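Collecting Demonstrations for Bottle Handling in Simulation
Project report, Nekbridge student group
2025-12-25

3. Data collection

The Jivetti project trains an arm with a two-finger gripper to pick up household objects in a simulated kitchen. Collection began in November. Each demonstration was steered by a student and stored with the views from more than one camera. 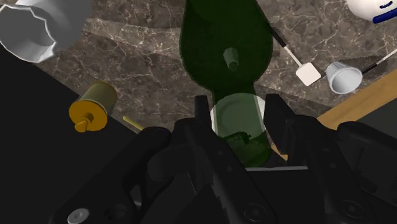 A total of 333 demonstrations were stored, of which 81 were set aside for testing. Runs in which the operator paused for long were kept – the group wished the model to see hesitation as well. The layout of the worktop was changed between runs.
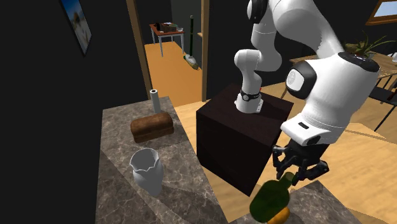 Figure 2. The arm holding a green glass bottle by the neck, room view.

Labels were checked by 2 students. Disputed cases are listed in Appendix B.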